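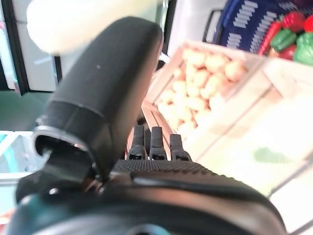 Flatdale Robotics Workshop
Handout 4: Recording a pick with the hand camera

Before the session
Read the safety sheet and bring your log book. Groups are the same as for Handout 3. If your partner is away, join another group for the day; the arm is not to be run by one person.

What you are doing
Each group records demonstrations of one task: pick a single produce item from the grocery setup and put it down in a second container. The class target is 3,000 demonstrations by the end of the term. We stood at 655 after the August sessions. Of those, 236 were rejected, mostly for reasons you can avoid (see "Common faults").

Starting up
1. Check that the stop button is within reach of the person who is not driving.
2. Switch on the arm, then the hand. Wait for the hand to finish its opening and closing routine before you touch anything.
3. Start Prindo on the bench computer and load your group's profile.
4. Look at the wrist view. You need to see the fingers and the items beyond them. If the thumb covers the item you want, rotate the wrist before you approach – do not try to correct it on the way down.

Recording
Start each take from the home position. Say the item name out loud so your partner can write it down. Approach slowly, stop just short, close the hand, lift, move across, lower, open, and return home. Then end the take. Pauses are fine as long as they are short.

Change the item after every take. Potatoes piled in a crate are harder than a single pepper, so expect to be slower with them. Do not tidy the pile between takes. We want the items to lie differently each time.

Common faults
Take started before the arm was home.
Hand closed on the crate wall as well as the item.
Two items lifted at once. Put both back and mark the take as failed.
A person's arm in the wrist view. Stand back until the take has ended.
No item name in the log.

A dropped item is not a fault. Mark it "drop" and keep the take.

Saving your work
Prindo saves to the Zimon drive when you close the session. Check that the number of takes on the drive matches your log book. If it doesn't, leave the computer on and tell the instructor.

To hand in
Your log pages, plus a half-page note on these points:
– which item gave you the most failed takes, and what the fingers were doing when it went wrong
– one change to the approach that you tried, and the result
– anything in the start-up list that was unclear

The note counts for 2 points. Reading for next time is the Pramanik chapter on grasp types, first half only.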